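**Bemen teaching group, minutes, 8 Nov 2021**

Present: Chiharu Kudo (chair), Syafiqah Tarigan, Sugeng Pasaribu, Irfan Menon (minutes)
Apologies: Melahat Polat, at Irkdale

## 1. Last minutes

Accepted, after Sugeng asked that "argued" be changed to "discussed at length." Changed.

## 2. Dish nesting, hand-guided and remote

Syafiqah reported that the set now stands at 761 demonstrations. The target is still 1024, a number chosen in August by someone who liked the look of it. Chiharu said it was her and that she still likes it. 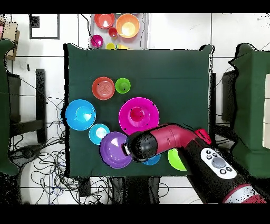 Discussion moved to approach angles. Syafiqah wants every operator to come down on the rim from above and pause before closing the fingers. Sugeng prefers to come in at a slant, which he says is how people pick up bowls. Syafiqah said people have wrists. It was agreed that both styles stay in, tagged by operator, and that Sugeng will stop calling his "the natural one" in the log.

Remote sessions are slower than hand guiding but the paths are cleaner. New operators tend to steer the arm as if parking a borrowed car. Irfan asked for a practice run before anyone's work counts toward the total. Agreed: two practice runs each, thrown away afterward, no appeals.

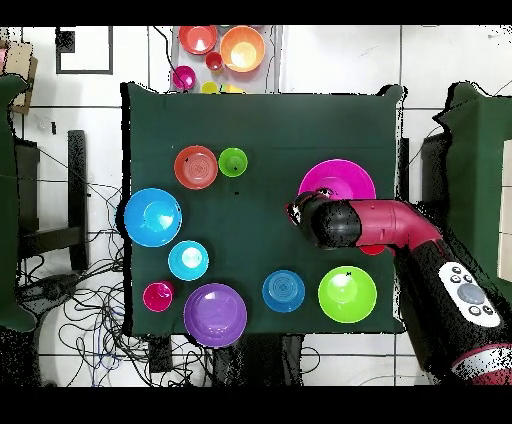 Layouts came next. Chiharu has been through the starting positions and finds that people left to themselves put the dishes in the same places every time, big ones at the edges, and then believe they have been random. Syafiqah will print layout cards from the Wibisono script. Operators are to follow the card even when the card is ugly.

Sugeng asked whether cups should be in every layout or only some. Some. He asked which. The card will say. 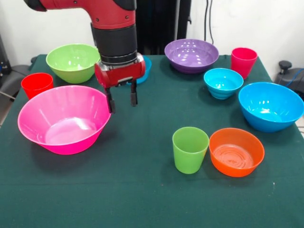
## 3. Awkward starts

Irfan proposed more episodes with dishes upside down or lying on their sides. Melahat had sent a note in favor, two pages long, of which the second page was about something else.

The main worry is what counts as a finished episode when one dish is inside another and the rest are every which way. Chiharu's view is that the operator should say the goal out loud before starting and type it in before touching anything. Typing it in afterward has produced a remarkable success rate.

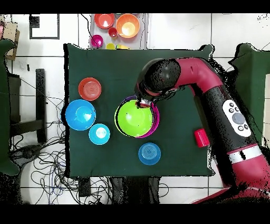

Sugeng pointed out that turning a bowl over with a two-finger gripper is a task in its own right and he would like it recorded as one. Agreed. It gets its own label, and Sugeng gets to write the instructions, which he had not expected.

## 4. Labels

"Magenta," "pink" and "hot pink" are all in use for the same dishes. After a longer talk than the budget got, the word is "pink." Syafiqah asked that her objection be noted — it is noted.

## 5. Actions

- Syafiqah: layout cards, before the next remote session
- Sugeng: instructions for turning bowls over, one page
- Irfan: clean up color names in the old labels
- Chiharu: ask Doslow for a date on the spare gripper fingers, again
- Melahat: to be told what she missed

Next meeting when the cards are ready.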